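NOTICE TO HOLDERS OF THE AMOAH HANDSET

The Office of Field Communications at Flirkham issued its notice on Tuesday, August 9, 2022, and by the close of the day every holder of an Amoah handset had received a copy. The notice was one page long. It stated that the Amoah was withdrawn from service on the upland routes, that the Jakska would replace it, and that all units were to be surrendered at the Plallorgate depot before the end of September. Holders were reminded that the handset remained the property of the Office at all times.

Titilayo Adeleke, Surveyor of the Second Grade, read the notice twice and placed it in the tray for matters requiring a reply.

She had carried unit 863 for eleven years. Its number was stamped on the battery door, and the door was held shut with a strip of cloth tape that she renewed each spring. The Amoah gave position to within a few yards on open ground and to within a field or so under trees. It received weather bulletins and the voice of the duty officer, and it transmitted when the sky was clear and sometimes when it was not. Its screen showed the map in two shades of green.

The reply she drafted that evening was addressed to the Superintendent of Equipment. It read as follows.

"Sir: I acknowledge receipt of the notice concerning the Amoah handset. I respectfully request an exception for unit 863. The unit holds 1525 waypoints entered by me in the course of my duties, a number of which do not appear on any sheet issued by this Office. I am informed that the Jakska cannot accept them. I would ask that the unit be retained until the waypoints have been copied by hand. I remain, sir, your obedient servant."

The Superintendent's answer came by return. It regretted that no exception could be made. It observed that the Jakska was supplied with the complete survey of the uplands, checked and approved, and that any point missing from the complete survey could not be considered a point. It enclosed the form of surrender, to be filled out in ink.
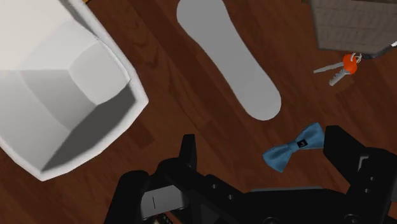
Blue bow tie on a dark wood floor.

Surveyor Adeleke did not fill out the form. She began instead to copy the waypoints into a ledger, working at the kitchen table after supper, with the handset propped against the sugar bowl and its small fan of light falling on the page. Each entry required the number, the latitude, the longitude, and the name. The names had been limited by the maker to eight letters, and she found that she had to stop over many of them before she could recall what had been meant.

COLDSPRG was plain enough. So were GATE EST and LOW FORD. But there was one called WAITED, at the head of a valley where no path was shown, and she sat over it for some time before it came back to her: the fog, the duty officer reading the bulletin every hour in a level voice, and the stone she had sat against until the morning. There was one called DAD, entered on the day the message was relayed to her on the ridge. There was one called NOT HERE, for which she could find no explanation at all.

On the last permitted day she drove to Plallorgate with the handset in her coat and the ledger on the seat beside her. The depot clerk was courteous. He entered the number in his register, removed the batteries, and laid unit 863 in a crate with the others. He then issued her a Jakska in a sealed carton, together with a lanyard, a charging lead, and a booklet of 53 pages.

"You will find it a great improvement," he said. "It takes its fix in 3 seconds."

She thanked him and signed where he indicated.

The route home crossed the shoulder of the moor, and at the high point she stopped the vehicle, opened the carton, and switched on the new instrument. It found her before she had finished putting the lid back. The map was in full color, with the streams in blue and the contours in brown – a handsome piece of work, as the Superintendent had said. She walked with it to the edge of the heather. The valley was drawn correctly. The head of the valley was drawn correctly. Where the stone stood, there was nothing marked.

She opened the ledger to the page, held it flat against the wind with her forearm, and pressed the key for a new point. The Jakska asked her for a name and allowed her thirty letters.

She considered the matter as she would have considered any entry in the records of the Office. The wind turned over a leaf of the ledger and she turned it back. Then she typed WAITED, left the remaining spaces blank, and pressed the key to confirm.

The instrument asked whether she was sure. She answered that she was, and looked down the column for the next.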